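Section 4. Setting Up the Filtura Countertop Water Filter

4.1 Before you begin

This section explains how to assemble the Filtura gravity filter, prepare the filter elements, and put the unit into daily use. It applies to the standard household model supplied through the Natstead and Clarville offices. Owners of the wall-mounted model should refer to Section 5.

The filter is intended for cold tap water that is already supplied as safe to drink. It improves taste and removes sediment.

CAUTION: Do not use the filter with water from a pond, stream, roof tank, or private well that has not been tested. If your local water supplier has issued a notice to boil water, follow the notice. Filtered water must be boiled as well until the notice is lifted.

Check the contents of the carton against the packing slip. You should have:

Upper chamber
Lower chamber with tap hole
Lid and knob
Base ring
Two filter elements, sealed in film
Two wing nuts and two sealing washers for the elements
Tap, with one inner washer, one outer washer and a lock nut
Spare washer set
Record card

If any part is missing or damaged, do not assemble the unit. Contact the office named on your packing slip and quote the serial number printed on the record card.

4.2 Choosing a location

Place the filter on a firm, level surface that will bear the full weight of both chambers when filled. The tap should extend past the edge of the counter so that a glass or pitcher can be held beneath it. If the counter is too deep for this, use the Ghauri raised stand, sold separately.

Keep the unit out of direct sunlight and away from the stove. Algae may grow in a filter that stands in a sunny window, even when the elements are new.

NOTE: The unit must not be moved while it contains water. Drain the lower chamber through the tap, allow the upper chamber to finish filtering, and drain the lower chamber again before lifting.

4.3 Washing the parts

All parts other than the filter elements should be washed by hand before first use.

1. Wash your hands with soap and rinse them well.
2. Remove all labels and packing film from the chambers, lid, and base ring.
3. Fill a clean, deep container with warm water and add a small amount of plain dish soap. A container kept for kitchen use only is preferred. Do not use one that has held paint, garden products, or household cleaners.
4. Wash the chambers, lid, knob, and base ring with a soft cloth. Do not use steel wool or scouring powder.
5. Wash the tap, washers, and nuts. Work the tap handle open and closed several times under the water.
6. Rinse each part under running water until no soap remains.
7. Set the parts on a clean towel and leave them to air dry.

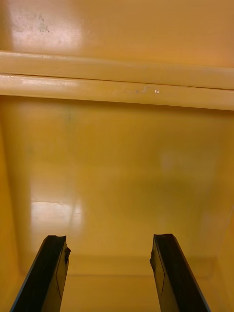
Figure 4-1. Interior of a deep container with glossy yellow-orange walls and floor.

Small parts are easily lost at this stage. Washers are best rinsed in a strainer, and the wash water should be checked by hand before it is poured away. A missing washer is the most common reason for a request to the parts desk – please look in the sink trap before ordering.

CAUTION: The chambers and tap are not dishwasher safe. Damage caused by a dishwasher is not covered by the warranty.

4.4 Fitting the tap

1. Place one washer on the threaded stem of the tap, with the beveled side facing the tap body.
2. Pass the stem through the hole in the lower chamber from the outside.
3. Place the flat washer on the stem from the inside of the chamber, followed by the lock nut.
4. Hold the tap upright and tighten the lock nut by hand until it is firm. Do not use pliers or a wrench.
5. Close the tap. Pour in enough cold water to cover the tap hole and wait three minutes.
6. Wipe the outside of the chamber with a dry paper towel. If the towel picks up water near the tap, drain the chamber, check that both washers are seated flat, and tighten again.

If the leak continues, replace the washers with those in the spare set.

4.5 Preparing the filter elements

New elements contain fine carbon dust. They must be flushed before they are fitted.

1. Open the sealed film by hand. Do not use a knife.
2. Hold the element under a gentle stream of cold water with the stem pointing down. Turn it slowly until the water running off it is clear.
3. Stand the element upright in a bowl of cold water deep enough to cover it, and leave it to soak for four hours.
4. Repeat for the second element. Both may be soaked in the same bowl.
5. Lift the elements by the base. Avoid touching the filtering surface.

CAUTION: Never use soap, bleach, or hot water on a filter element. An element that has come into contact with soap must be discarded.

4.6 Assembling the unit

1. Set the base ring in place and stand the lower chamber on it with the tap facing forward.
2. Slide a sealing washer onto the stem of each element.
3. Insert the stems through the holes in the floor of the upper chamber from above. Secure each with a wing nut from below. Finger tight is sufficient.
4. Lower the upper chamber onto the lower chamber. It should sit level, with no gap at the rim.
5. Fill the upper chamber with cold tap water to the line marked on the inner wall. Fit the lid.
6. Allow all of the water to pass through. Discard it, or use it to water plants.
7. Repeat steps 5 and 6 once. The next filling may be used for drinking.

The first fillings pass slowly. The rate improves over several days as trapped air leaves the elements. A full chamber that shows no change overnight indicates an air lock; remove the elements and repeat the soaking in 4.5.

4.7 Daily use and records

Refill the upper chamber as needed. Before each filling, open the lid and confirm that the lower chamber has room for the water that will drain into it. The unit has no shut-off, and a lower chamber that is already full will overflow at the joint.

Filtered water left standing for more than two days should be discarded. Wash the lower chamber once a month as described in 4.3.

Each pair of elements is rated for 1,462 gallons. The date of fitting should be entered on the record card, together with the number of fillings each week if a close record is wanted. Elements should be replaced sooner if the flow remains slow after cleaning or if the taste of the water changes. Always replace both elements together.

4.8 Storage

If the filter will be out of use for a long period, such as a July absence, drain both chambers and remove the elements. Allow the elements to dry fully in open air before wrapping them in clean paper. Store the chambers with the lid off. On return, wash the parts and prepare the elements as for a new unit.

4.9 Assistance

Questions about assembly should be addressed to Kulsoom Malik, Customer Support, Natstead office. Orders for elements, washers, and taps are handled by Mitsuko Nishimura at the Clarville parts desk. Please have the record card at hand when you call.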